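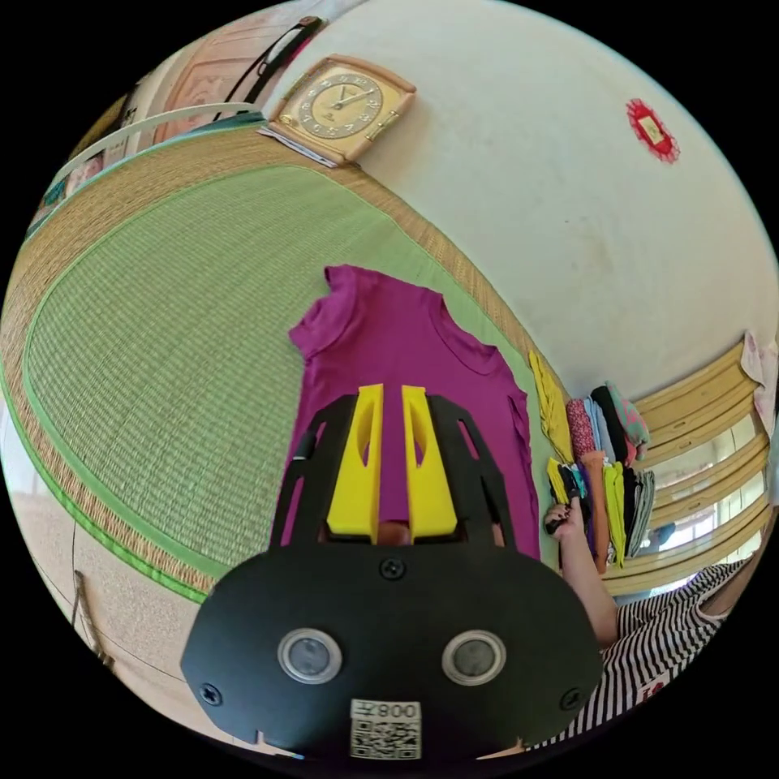
Figure 3. A short-sleeved T-shirt laid flat on a tatami mat.

4.2 What people do with clothes they have stopped wearing

I went into this part of the study expecting to write about donation bins. I had a whole outline for it! Then I read through the diaries from Dranbridge and Sestbridge and had to throw most of the outline away, so bear with me while I work through what the households told me in place of what I thought they would tell me.

The diary asked people to write a line whenever a piece of clothing left regular use. I left "regular use" undefined on purpose, and I'm still glad I did, although one reader of an early draft hated it. What came back was a long middle stage that our older survey (the one we ran through the Nepia panel) had no box for. A T-shirt stops being a going-out shirt and becomes a house shirt. Then it's a sleep shirt, or a painting shirt, or it sits folded on a shelf "for the summer" and the summer goes by. I started calling this the slow drawer, and the name stuck in my notes, so I'm keeping it.

We had 100 households in the final set, and I coded their entries into 4 outcomes: handed on, cut up, thrown out, and still in the slow drawer at the end of the diary. The last group was the biggest by a wide margin in both towns. T-shirts were the worst offenders (or the best, depending on how you feel about landfill). Coats and shoes moved along much faster, I think mostly for reasons of space. A coat you don't wear is in your way every time you open the closet.

Guilt shows up all over the diaries, and I didn't ask about it once. People wrote that they "should really" do something with a bag of clothes, then wrote the same thing again weeks later about the same bag. I found this very relatable. There's one in my hallway as I type. Bedel, the collection scheme running in Sestbridge during the study, was supposed to help with exactly this, and some households loved it, but others told me the sorting rules made them put the job off even longer. They weren't sure whether a stained shirt counted as wearable, so the shirt stayed home.

I want to be careful about how far I push any of this. The diaries only cover what people remembered to write down, and February was a thin month, with a lot of blank pages. I also can't tell a shirt that is truly waiting for another season from one that has been quietly given up on, and I doubt the owners always could either. Section 4.3 takes the cut-up group separately, mainly the cleaning rags, where the entries are shorter but a good deal more consistent between the two towns.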